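The checklist is not the standard

September 25, 2020

I have now read the Veltimex handling guide twice, all 222 pages of it, and I still can't say what rule 5 wants from me. "Operators shall maintain a safe posture relative to the tool." Relative how? A hand's width? An arm's length?

Lambros Karagiannis, who trained our group in August, thinks vague wording leaves room for judgment. Maybe. My experience is that it leaves room for everyone to sign the sheet and carry on as before. I signed it too.

What I'd like is duller stuff. Say where the free hand goes when the gripper is close to the part. Say who calls stop. Say how often the markers get checked, and who writes it down. The old Holar notes did this on two sides of paper, with a bad drawing, and people used them.

I'm told the next version adds a 90-question quiz. I doubt a quiz will tell us much about how anybody reaches around a part with a headset on. Watching one full session would, and it would take less time than marking the answers.

Jabari Barasa is collecting comments until the draft closes. Mine is mostly about rule 5.

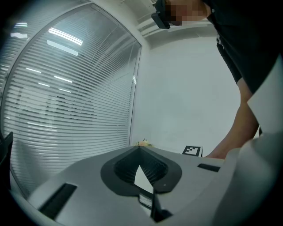 Reaching in behind the part, headset on, gripper up close.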